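Jolanta Borkowska has worked the night desk at the Gandora housing office since 2000, and she has strong opinions about dinner. "People think the hard part is staying awake," she says. "I never had trouble with that. The hard part was eating like a person."

She talked to us before the start of a shift, in the staff kitchen on the second floor, with her coat still on. For the first few years she ate whatever was left in the vending machine. Then she was moved to a longer rotation and began to have stomach trouble, and her doctor asked her to write down her meals for a month. "I wrote down crackers. Every line was crackers." 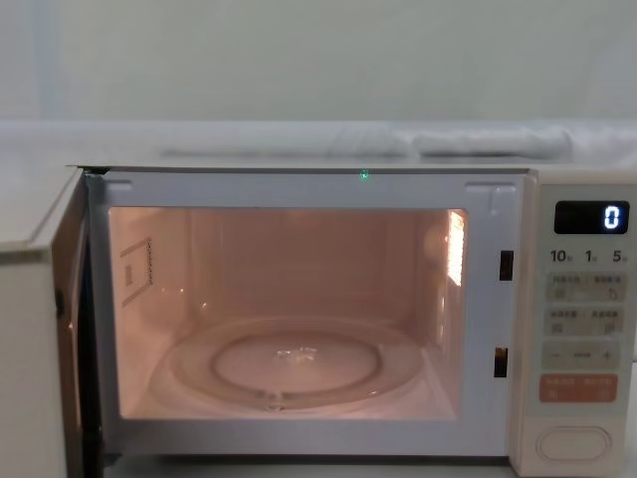
Gandora Staff Association – Shift Workers' Group

The month was November, and she still has the notebook. She started cooking on her days off and freezing soup in flat bags, a habit she got from her sister. Barley soup, mostly, and a bean stew that she says nobody else in the family will touch. She now eats her main meal at home at 5 in the afternoon and has something small at work.

"Small means small," she says. "A bowl of soup and a piece of bread. If I eat a full dinner at 2 in the morning I'm no use to anyone at 4."

Her colleague Leszek Michalski does it the other way. He has worked nights for 20 months and came over from the Deritz depot, where the whole crew stopped together for a hot meal. He misses that. "We had a cook for a while. You sat down, you talked, you went back," he says. "On the desk you eat when the phone lets you."

Michalski brings his dinner in a single deep dish, usually rice with chicken or whatever his wife made the evening before. He has tried eating earlier, as Borkowska suggested, and gave it up after two weeks. "I was hungry all night and I was rude to callers. She heard me. She told me to go eat."

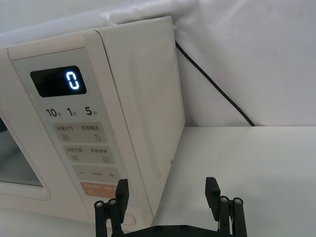

Sleep is the other half of it, and on that the two of them agree. Borkowska goes to bed as soon as she gets home and keeps her phone in the hall. Michalski used to stay up to see his children off to school, then nap, then nap again, and he felt sick most of the time. He now sleeps in one stretch and sees them in the afternoon. On the shift itself both try to keep the last few hours plain, with water or weak tea and no sugar. Borkowska says a white microwave like the one on these pages is all the kitchen a night worker needs, provided the cooking was done at home. Michalski would like a stove.

Neither of them plans to move to days. Borkowska was offered a daytime post last year and turned it down. "I know the building at night," she says. "I know which tenants call and what they want to hear." She has also gotten used to having her mornings on the bus going against the crowd – there is always a seat.

Asked what she would tell someone starting on nights, she thinks for a while. "Buy a good thermos. Cook on Sunday or whatever your Sunday is. And tell your family when you're asleep, because they will forget."

Michalski says he would add earplugs. His neighbor has a dog.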